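Gilline (soup)

Gilline is a thick barley and leek soup, eaten in cold weather and, in my house, on plenty of evenings that aren't cold at all. I've been making it for 20 years, so forgive me if this entry wanders a bit between the facts and my own kitchen.

Name and origins

The soup takes its name from the village of Gilline, which sits beside the Multomier and had 2,256 residents at the last count I could find. People there will tell you it started as a washday dish, left at the back of the stove with whatever the garden had going. I can't prove that, but it does behave like one — it's very hard to overcook! The neighbouring village of Umar makes a thinner version with turnip and no cream, and the two places have never agreed on which came first.

Ingredients

The usual base is leeks, pearl barley, celery and a floury potato. I use 300 grams of barley for a big pot (enough for eight, or for four with seconds and lunch the next day). Mustard goes in at the end, a good spoonful, along with a splash of cider vinegar. Smoked bacon is common but you can leave it out and add a bit of extra butter to the leeks.

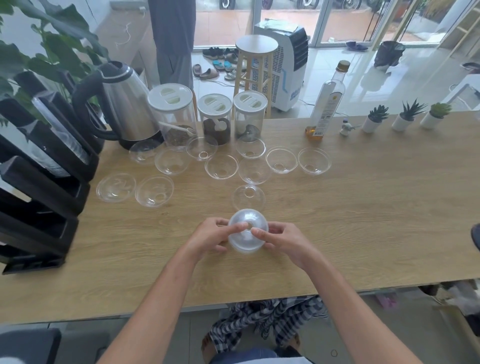
Clear plastic dome lids on a wooden tabletop.

Preparation

Sweat the leeks and celery slowly with the lid on, 20 minutes at least, until they've gone soft and sweet. Don't let them brown. In go the barley, potato and stock, and then it all simmers until the barley is plump and the potato has started to fall apart and thicken things up. Stir now and again, as barley loves to stick. The mustard and vinegar wait until the pan is off the heat.

Variations

Verstraete gilline is the one I make when people are coming round — it has a handful of grated hard cheese stirred through and fried breadcrumbs on top. Some cooks swap the barley for oats, which gives you something closer to porridge (I tried it once in July and wasn't keen). It freezes well, though it sets almost solid, so have more stock ready when you warm it up.

See also: Barley broth, Leek and potato soup, Umar turnip soup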